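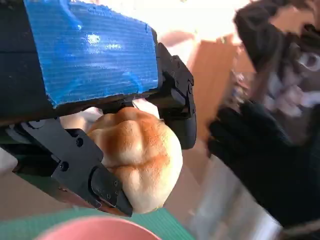
Galería: el fallo de fuerza en la celda de panadería

Banco de pruebas de Sernside, junio. Responsable de la página: Nicanor Barroso.

El agarre de un panecillo entre las dos mordazas. La punta inferior se hunde en la miga por el costado izquierdo, y debajo asoma el cuenco rosa. A la derecha, una mano con guante negro levantada junto a la pinza.

Qué falló

La pinza dejó de respetar el límite de fuerza que tiene asignado para producto blando. En lugar de detenerse al tocar la corteza, seguía cerrando hasta llegar a la posición programada. En la serie de junio se hicieron 215 agarres y 41 dejaron marca en el pan. Los bollos pequeños salieron casi todos bien — la posición final coincidía con su tamaño — y por eso el fallo tardó en verse.

Xuelian Xiong revisó el registro y encontró la causa: al reiniciar el controlador, el perfil de fuerza volvía al valor de fábrica sin dar ningún aviso. En 38 de los agarres marcados el reinicio constaba en el registro. Los otros tres siguen sin explicación.

La mano junto a la pinza

Samer Semaan abrió además una nota de seguridad. El procedimiento permitía acercar la mano con el brazo habilitado, y con el límite de fuerza perdido eso es un riesgo de atrapamiento. El guante de punto no protege contra un aplastamiento.

Cambios

El controlador comprueba ahora el perfil de fuerza antes de cada ciclo y, si no coincide, no cierra. Para acercar la mano hay que pulsar antes la parada y esperar a que el brazo quede deshabilitado. Las puntas se revisan al comenzar el turno.

Después de los cambios se repitieron 76 agarres con panecillos del mismo lote, sin marcas. Queda pendiente probar con masa más tierna.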